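Section 3. Setting up your sorting table

Okay, you've got the Urkano parts kit out of its box and you've thrown away more packing paper than seems fair. Before you touch any of the small stuff, let's get the table ready. I've set up a lot of these over the years (my first one was on an ironing board, don't ask) and a decent layout saves me more time than any fancy tool I own.

You'll want a flat, light-colored surface, your bins, one tray and a few sheets of plain white paper. I buy my bins from Sakberg, but any shallow, open ones will do fine.

3.1 Laying out the bins and tray

1. Wipe the table down and let it dry. If you're pushing two tables together like I do, close the gap as tightly as you can. A switch lever will find that crack, believe me!

2. Put two bins on the left and two on the right, one behind the other. Leave enough room in the middle for the tray, plus a bit extra for your knuckles.

3. Set the tray between the bins, a little toward you. I like stainless steel with rounded corners, just because it's so easy to wipe out.

4. Cut a sheet of white paper to fit the bottom of the tray and press it flat. Dark wires show up beautifully against it, and you can scribble notes right on the paper while you work.

5. Drop your first parts into the back left bin. Start with just a couple so you can get a feel for the reach before you tip in the whole bag.

My own table has yellow bins, with a little blue micro switch and a small silver-gray cylindrical part in the back left one, wires still attached to both.

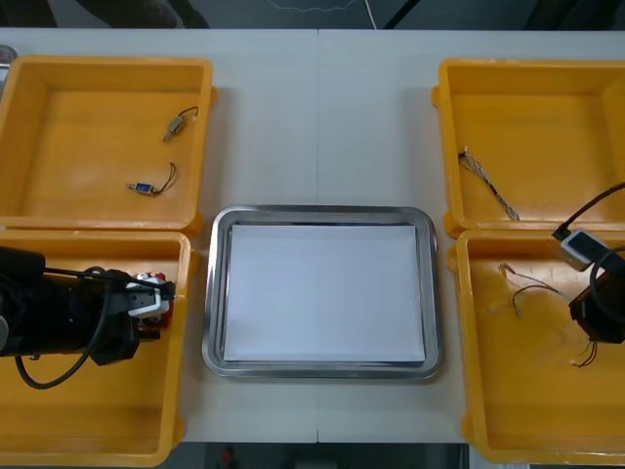

3.2 Handling parts with wires

1. Pick each part up by its body. Tugging on the leads is how I ruined a whole batch one February, and I still grumble about it.

2. Lay the parts down with a bit of space between them so the wires don't get friendly with each other. If two do tangle, lift both out and work them apart over the tray.

3. Move one part at a time to the paper and look it over. Check where the wires join the body, and press any switch lever gently with a fingertip.

Caution: Never check or sort a part while it's connected to power. Unplug first, every single time.

Note: Don't go over 50 small parts in a bin. You could fit more in, sure, but you'll be digging through them like a raccoon. Siiri Vainio, who taught me all this, stopped at 16 for anything with leads on it, and her bins were a joy to work from.

4. When you stop for the day, fold up the used paper with your notes on it and slip it in with the finished batch. Fresh sheet tomorrow.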